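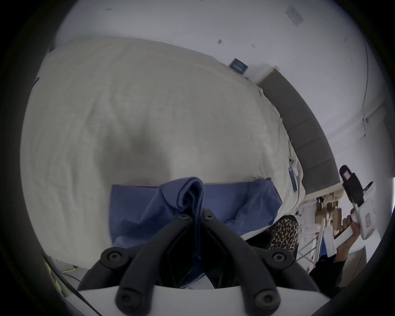 Two weeks with the Purnholm home antibody kit

Monday, July 11, 2022

I've wanted to do one of these for ages. Everybody in my house has had at least one mystery cold since spring, I'm vaccinated and boosted, and I kept wondering what my blood would have to say about it all. So when the pharmacy by my office put the Purnholm kit on sale for 30 dollars I grabbed one, and then went back the next day for a second (my sister wanted in).

First, what you get. The box is small, about paperback size, and inside there's a test cassette in a foil pouch, two spring lancets, an alcohol wipe, a little bottle of buffer, a plastic pipette and a bandage. Two lancets is generous! The Endura kit I tried last winter had only one, I fumbled it, and that was the end of that evening.

The instructions are one big folded sheet with drawings, and they're good. You wash your hands in warm water, wipe, wait for the alcohol to dry, poke the side of your fingertip and squeeze. The print is tiny though. I ended up taking a picture with my phone and zooming in, and if your eyes are anything like mine you'll do the same.

Getting the blood was the hard part. The pipette has a line you're supposed to fill to, and my first poke gave me maybe half of that. I swung my arm around like a windmill for a minute, used lancet number two on the ring finger, and got plenty. It stings for a second and then it's over. My sister got hers in one try and was very smug about it.

After that it's two drops of buffer and 20 minutes of waiting. Don't read it early and don't read it late, the sheet is firm on that. My control line showed up right away and the IgG line came in slowly underneath, faint but definitely there. The IgM spot stayed blank.

So what did I learn? Less than I hoped, to be fair. The line says I have antibodies. It doesn't say how many, or if they came from the shots or from an infection, and it sure doesn't say I'm protected from whatever is going around in July. Purnholm puts this on the box in plain words, which I appreciated. Endura buried it on the back of the leaflet.

I did a second test 14 days later, mostly because I'm nosy, and got the same result with a slightly darker line. The sheet says the darkness of the line doesn't mean anything, so I'm trying not to read into it.

One gripe is the app. You can log your result by scanning a code, but it wanted my birthday, my zip code and an email before it would let me past the first screen. I skipped it. The test works fine without it.

Would I buy it again? For curiosity, yes, at the sale price. If you need a real number for your doctor, get a lab draw and save your fingertips. And if you feel sick today, this is the wrong test, you want a regular swab one.

Four stars, minus one for the tiny print and the nosy app.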